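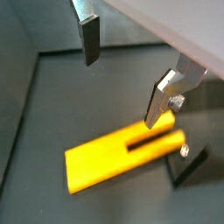
Yellow part on the dark work surface, gripper open around it.

Notebook > Newsroom tools > Source protection > October

Saturday, morning

Went back to the anonymous tip form we are setting up for Futard, the regional paper. The editor's worry is the same as last month: a reporter gets called in, hands over a laptop, and the tips on it point straight to whoever sent them. So the main job today was finding out what the form leaves behind.

Sent 121 test messages through the Cetorine build, a mix of plain text and attachments. Text only is clean. No sender address in the server log, no time finer than the day. Attachments are worse. 8 files came through with the author field still filled in, all of them word processor documents saved in the old format. PDFs and photos were stripped properly.

Tried the Pirow filter in front of it. It catches the old format but takes around 10 seconds a file, and on a bad phone connection the page gives up before it finishes. Raised the timeout on the test server only. Do not copy that setting to the live one until we know what it does under load.

Also reread the Hamdan notes on how reporters there handled requests to name sources. Two points to carry over:

- keep the contact list off the machine that receives tips
- write down who asked for what, and when, even if the request was only a phone call

The second one is not in our draft guide. Added a half page for it after the section on passwords. Wording is rough and a lawyer should see it before it goes to the desk.

Still open: 2 of the test messages never arrived. Both had long subject lines with accented letters. Might be the form, might be the mail relay behind it. A lost tip is a serious problem for this paper, so that gets looked at before the filter speed.

Next: resend those with short subjects, then with the accents removed. Ask the desk what kinds of files people send them most.

Notebook contact: see the tools desk page | Copyright Newsroom Tools Workshop | Back to top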